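Home | Start Here | Small Spaces | Sewing | Archive | Contact

The Little Bin Project (Or, How I Finally Dealt With the Plush)

Posted by Rosimeire Lacerda in June

I have been wanting to write this one for weeks! If you've been reading for a while you know I have a weakness for small soft things. Flea market plush, clearance plush, plush with one eye coming loose that somebody left in a box on the curb on Brundevgate. I bring them all home. At last count there were 234 of them (I counted because my sister bet me there were fewer than 200, and she now owes me lunch), and they were living in bags, on shelves, behind the sewing machine and in one very sad suitcase.

So this month I'm going through the whole lot and giving them proper homes, in bins with lids, a few at a time. A few at a time is the part that makes it fun. I tried the "dump everything on the bed" method last year and ended up sleeping on the couch for two nights with a mountain of bears in the bedroom.

The first thing I do is get the lid off and put it down flat. I love a light blue lid, I don't know what it is about that color. It makes me feel like I'm packing for the beach.
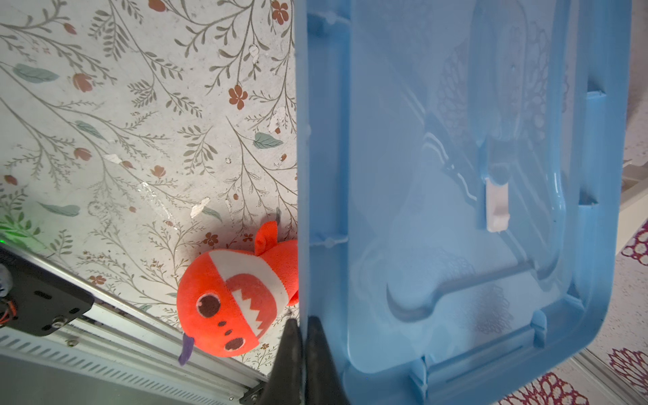

My other rule is that everything gets sorted on a patterned cloth or mat. I'm serious about this! I used to work on a plain white sheet and I got bored after ten minutes. Give me some leaves and little reddish flowers and I will happily stand there all afternoon with the radio on. My favorite piece came from the remnant table at Jallia, which is the best fabric shop within an hour of me, and I paid next to nothing for it. They had the same kind of print in a mustard color and I still think about it.

Once the toys are out, each one gets a quick once-over. Seams first, then eyes, then I check for grubby spots. Pink plush is the worst for that. You can have a pig that looks perfect from across the room and then up close there's a gray smudge right where you'd want to kiss it. A soft toothbrush, a tiny bit of dish soap and cool water will take care of most of it, but go gently and let it dry all the way before it goes anywhere near a closed bin. I learned that with a rabbit. We don't talk about the rabbit.

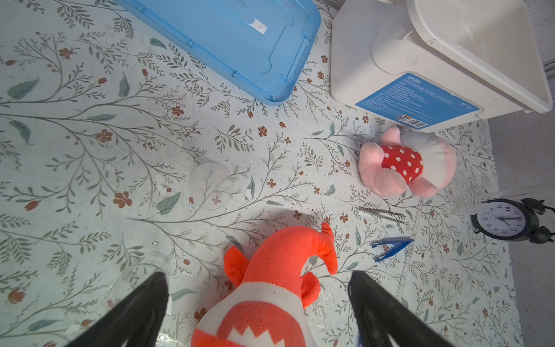 Tweezers, by the way, are the best tool I own for this job. I use them to tuck stuffing back in through a gap before I sew it closed, and to pull out lint and old thread ends that fingers can't get hold of. I also like a clear ruler, so I can see the toy through it when I'm measuring a patch. Put them back in the same spot every time or you will find them inside a bear.

Now, bins. I went back and forth on size for ages. My first thought was to buy the giant ones from Biwott, and they're good bins, but when they're full of plush you can't see what's at the bottom and you never go looking. Smaller ones suit me so much better. I can lift them with one hand, they fit under the bench, and I know what's in every single one.

And please leave the bin empty until you've decided what's going in it! I used to toss things in as I went, and then I'd have to take them all back out to make the fish fit. 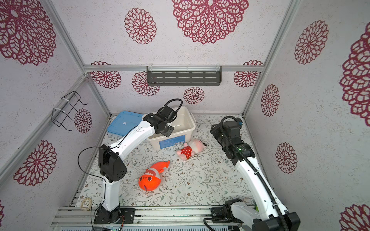 Pig in polka dots and the orange fish, with the bin open and ready.

Isn't that fish great? Stripes and a big cartoon eye, I can't resist. I have a soft spot for sea creatures in general, and I'm keeping those in a group of their own, along with anything orange. Farm animals are going together too. The bears will need a whole shelf to themselves and I'm saving them for a rainy weekend.

The next batch is the bits and pieces, and I'm nearly as excited about those. Clear tubes with screw caps are wonderful for beads, snaps and safety eyes. They stand up by themselves, you can see what you've got, and the lids stay put when you knock one over (I knock everything over). I ordered a pack of 22 from Brurnon after my neighbor showed me hers, and I've already filled nine.

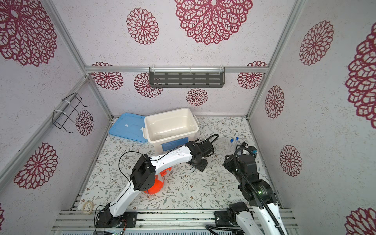
I've been sorting the eyes by size, and it's going slowly but it's so satisfying. I have up to 400 of the tiny black ones, probably left over from a craft fair where I was going to make hedgehogs and made three.

Next time I'll go through how I label everything, including the stickers I tried that peeled off overnight. If you have a good marker for writing on plastic, please leave me the name in the comments, I'm on my third one and it still smears!

Filed under: Tidying Up, Toys & Plush, Sewing Room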